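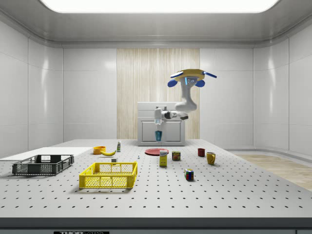

The lead unit designer on Gristine, the strategy game from the small Wevenport studio Lotetti, spent most of June on one infantry type. The rifle squad costs 20 credits and used to beat almost everything.

"People built nothing else," the designer says. "They'd have a whole army of them by the second mission."

The first fix was health, cut from 1040 to 590 per squad. Testers hated it. The Magyar faction, which starts without vehicles, couldn't hold its opening base.

"So we put the health back and slowed the training," the designer says. "It's duller, but it works."

The campaign is set in 2203, and players keep asking for lasers.

"Maybe for the officers -- I haven't decided. The rifles are staying."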